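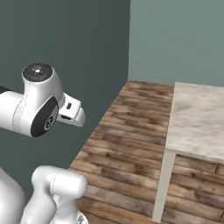
Ambrose Community Forum
Residents and Owners > By-laws and Governance
Thread: Proposed amendment to By-law 14 (hard flooring in upper-level lots)

R_Pettigrew
Secretary, Lenness Court Owners Corporation

Members are advised that the Owners Corporation will consider an amendment to By-law 14 at its general meeting in December. The by-law at present requires written approval before carpet is removed from any lot above ground level. It does not specify an acoustic standard, and approvals have accordingly been granted on differing terms over the years.

The amendment would do the following:

Require an impact sound test by a qualified acoustic consultant after installation, at the lot owner's expense.

Require a bond of $2000, refundable on receipt of a satisfactory test report.

Permit the Owners Corporation to direct remedial work where the floor does not meet the adopted rating.

Kitchens, laundries and bathrooms are exempt, as they are under the existing by-law. Floors already approved in writing would not be subject to the amendment.

Comment is invited in this thread ahead of the meeting. Comment made here does not constitute a vote, and owners who cannot attend should lodge a proxy form in the usual manner.

Rafferty Pettigrew

----

level4north

Thank you for the notice. I support the amendment in principle. My lot lies beneath one in which the carpet was replaced with floating timber under the current by-law, and the approval letter (of which I obtained a copy through a records inspection) asks only for "suitable underlay". I would submit that the phrase is incapable of enforcement. Every underlay is suitable in the opinion of the person selling it.

I would ask that the adopted rating be printed in the by-law itself and not left to a schedule which may be varied without a vote.

----

Billiritz

I wish to record my objection to the bond.

An owner renovating a lot in this building already pays the application fee, the lift protection charge and the damage deposit for common property. A further $2000 held for an unspecified period is a considerable sum for a household on a fixed income. The proposal as posted does not state when the bond is to be returned, whether it earns interest, or what becomes of it should the lot be sold before the test is completed.

I would also observe that carpet is unsuitable for a number of residents on medical grounds. My late husband's respiratory specialist advised in writing that it be taken up. We complied with every condition put to us and had no complaint from below in all the years that followed.

----

level4north

In reply to Billiritz: the questions regarding the return of the bond are fair, and I would support a fixed period. I do not agree that the bond should be removed altogether. Without it there is no practical inducement to have the test carried out once the tradespeople have left and the furniture is in.

----

Tasto

I sat on the governing body of another building before moving to Lenness Court, and we adopted a by-law in very similar terms. Some points from that experience may be of use.

The timing of the test matters a great deal. A test after installation tells the owner that the floor has failed when the whole of the money has been spent. Our consultant recommended testing a sample panel laid over the bare slab, a few square metres in area, before the remainder was laid. The fee for a sample panel and written report was $1242 including GST. That was one firm's price for one lot, and I would not wish it to be taken as a quotation.

Slab thickness should also be considered. I understand that the north and south wings of Lenness Court were constructed in separate stages. If the slabs differ, the same product may pass in one wing and fail in the other, and owners ought to know that before they select a floor on a neighbour's recommendation.

Finally, the difference between a laboratory rating and a field rating should be set out plainly. The figure in a manufacturer's brochure is ordinarily obtained in a laboratory, often with a suspended ceiling beneath. It is a poor guide to what will be heard in the lot below.

----

R_Pettigrew
Secretary, Lenness Court Owners Corporation

I thank members for their contributions to date and respond as follows.

On the printing of the rating: the draft places it in the body of the by-law. Any change would require a special resolution. The summary I posted was deficient in this respect.

On the bond: the draft provides for return within 28 days of receipt of a satisfactory report. It is silent on interest and on sale of the lot. I will refer both matters to our solicitor.

On the slabs: the south wing was the later of the 2 stages. The structural drawings are held by the managing agent and I have requested the relevant sheets.

On medical grounds: nothing in the amendment prevents an owner from removing carpet. It concerns the acoustic performance of whatever replaces it.

----

Billiritz

With respect to the Secretary, the last paragraph does not meet the point. An owner who is obliged to remove carpet for health reasons is not in the same position as an owner who prefers the appearance of timber. The first has no choice in the matter and should not be put to the same expense. I ask that the Owners Corporation be given a discretion to waive the bond on production of a medical certificate.

----

unit_12_owner

I am opposed to the amendment in its entirety. Footfall is a normal incident of living in a multi-storey building. The existing by-law on noise and peaceful enjoyment already applies to all residents and has a complaints procedure attached to it. I am not aware that it has been tried and found wanting. I would rather see it used than see another layer of approval placed on top of it.

I also note that the amendment leaves every existing approved floor untouched. The owners who are said to be suffering now will obtain no relief whatever.

----

level4north

I have used the complaints procedure. I lodged 4 complaints, each with a diary attached as the form requires. The response on each occasion was that the resident above had been reminded of the by-law. The resident above is, I should say, a courteous person who wears slippers and has put down rugs. The difficulty lies in the floor. A noise by-law directed at conduct cannot remedy it.

I accept that the amendment will do nothing for my own lot. I support it regardless.

----

Tasto

I agree with level4north that conduct and construction are separate matters and should be dealt with under separate by-laws.

I am inclined to support Billiritz on the waiver, provided it extends only to the bond. The test should be required in every case. The household below hears the same floor whatever the reason for laying it.

It may also be worth allowing vinyl plank on a proprietary acoustic backing to proceed on the sample panel alone. In our former building these installations gave very little trouble. Ceramic tile in living areas gave a great deal, and had to be broken out in one instance at a cost the owner disputed for the better part of a year.

----

unit_12_owner

If sample panel testing were to replace the final test, and not be required in addition to it, I would reconsider my position. Two sets of consultant's fees for one living room is excessive. I remain of the view that the remedial power is drafted too broadly. "Direct remedial work" could mean a set of rugs or could mean complete removal, and an owner is entitled to know which.

----

R_Pettigrew
Secretary, Lenness Court Owners Corporation

The managing agent has now supplied the drawings. The slab in the south wing is shown as thinner than that in the north wing. The sheets may be inspected at the building office between 9.30 am and noon by arrangement.

A revised draft will be circulated with the meeting papers. It will include:

An option to test a sample panel before installation. Where the panel achieves the rating and the same system is used throughout, no final test will be required.

A discretion to waive the bond on medical grounds. The solicitor's preliminary advice is that this is permissible if the criteria are stated in the by-law.

Provision for the bond to be transferred or refunded on sale.

An order of remedial measures, commencing with the least intrusive.

The comment on vinyl plank has been noted but not adopted in the draft. It may be moved as an amendment from the floor.

----

Billiritz

I am obliged to the Secretary. I will wait to read the criteria before stating whether I withdraw my objection. Would the Secretary please confirm that paper copies will be delivered to those of us who do not receive notices by email? The last set of minutes did not reach me.

----

R_Pettigrew
Secretary, Lenness Court Owners Corporation

Confirmed. Paper copies will be placed in the letterboxes of all owners registered for postal notice. I have checked the roll and your lot was recorded for email only. It has been corrected.

----

level4north

Could the revised draft also state whether stairs within the two-level lots are included? The present wording refers to "floors" and I have seen it read both ways.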